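4.3 Recording box trials for the Mestine comparison

Follow these steps to repeat the carton test with the Skemer policy. One run is 15 trials.

1. Start the wrist camera and wait for the live view to settle.
2. Set the open box on the work surface, turned at an angle to the gripper.
3. Open the fingers fully and move the arm to the start pose.
4. Press Record. Each trial stops by itself after 500 control steps.

Note: Boxes with torn edges are allowed. Log the damage in the notes field before the first trial.
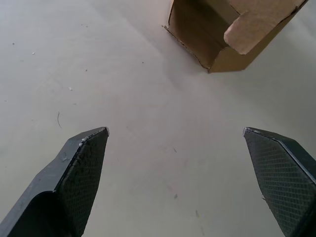
5. Score each trial as soon as it ends. A grasp counts only if the box is held for 10 seconds – a brief lift is a miss.
6. Return the box by hand and choose a new angle from the list.

Caution: Keep your hands clear until the status line reads Idle.

The Montes baseline was trained on 700 demonstrations that used undamaged boxes only. Report its scores on torn boxes in a separate column of the Flonov sheet.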